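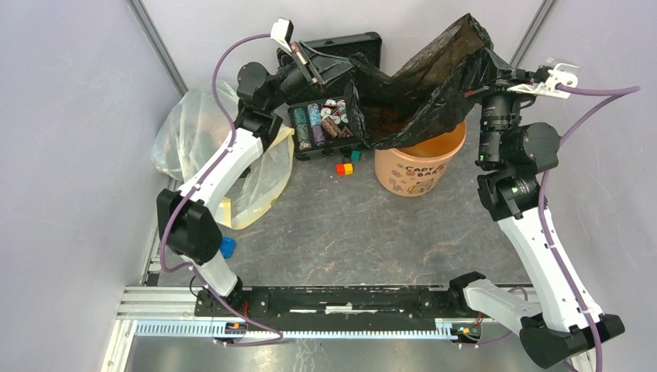

Grey work surface, with the black case towards the back.

Stunard Heavy Duty Refuse Sack, black: product review

Purchasing Advice Service, Gekircombe

The Stunard sack is sold to schools, libraries, village halls and small offices as a general-purpose liner for mixed waste. It is supplied flat-packed in a cardboard dispenser carton. This review concerns the black version only. A clear version is offered for recycling, but it is made to a lighter gauge and should be judged separately.

The Service bought its stock through an ordinary trade account with Drelevon and paid the list price. Sacks were issued to eight buildings and used by the cleaning staff there in place of their usual brand, the Pruitt Standard. Staff were asked to record splits, failed knots and any difficulty in opening, and to carry on otherwise as normal. The period of use ran to the end of September and included the return of pupils to two of the sites.

Size and fit

The carton gives a length of 812 mm. Sacks taken from several cartons measured 862 mm from the open end to the seal, so the buyer receives a little more than is stated. The extra length is useful on tall square bins, where the Pruitt sack tends to slip down inside the rim once there is any weight in it. On low round bins it is a mild nuisance, as the surplus must be folded over twice to keep it clear of the pedal.

The width is less generous. On the widest bins in use, the sack had to be stretched over the rim and was then awkward to remove when full. Buildings with bins of this kind should ask Drelevon for the wide pattern, which was out of stock when the order was placed.

Opening and handling

Refuse sacks are most often criticised for being hard to open, and the Stunard is only average in this respect. The two layers cling together at the mouth and usually have to be rubbed between finger and thumb before they part.
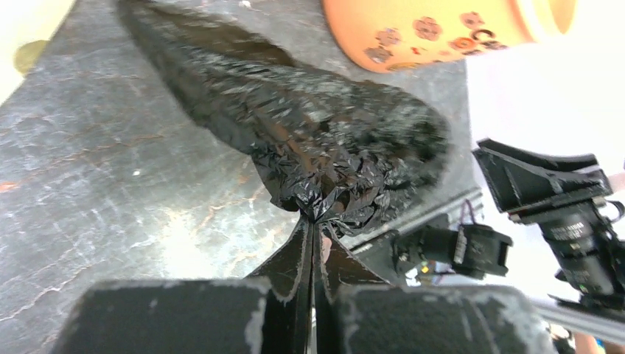 Staff wearing thin gloves found this slower than those without, and several took to opening a day's supply at the start of the shift. The perforated tab printed with the word "open" on the Pruitt sack is a better arrangement, and it is a pity that Stunard has not adopted something similar.

Once open, the sack behaves well. The plastic has enough body to hang straight inside the bin, and it does not crackle loudly when handled — a point raised by both libraries. There was a faint oily smell when a new carton was opened. It had gone by the following morning.

Strength

The base seal is a flat weld with a second line of stitching-like heat marks above it. No base seal failed with paper, food waste or packaging. Splits did occur in the side wall when sacks were loaded with broken wooden coat hangers and offcuts from a display board, and this would be true of most sacks at the price. The maker's leaflet advises against sharp contents and the advice should be followed.

The neck ties easily when the sack is up to three-quarters full. Beyond that point there is too little material left for a sound knot, and a cable tie or a length of string is needed. No ties are supplied. 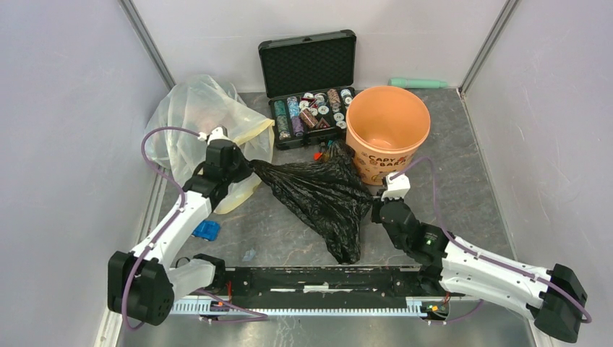
Storage and dispensing

The carton is sturdy and stacks neatly, but the dispensing slot is too narrow. Pulling one sack frequently brought out a second, and at three of the sites the staff simply cut the top off the carton with a knife. Cartons should be kept off damp floors. One left beside a boiler room drain went soft at the base and could not be lifted by its handles.

Cost

The price was 35 pence a sack by the carton, including delivery. The Pruitt sack was slightly cheaper on the same account. Drelevon offers a reduction on pallet quantities, though few smaller buildings will have the space to store one.

Recommendation

Suitable for general waste in offices, classrooms and halls, particularly where tall bins are used. Not recommended for workshop or garden waste. Buildings already content with the Pruitt Standard have no strong reason to change.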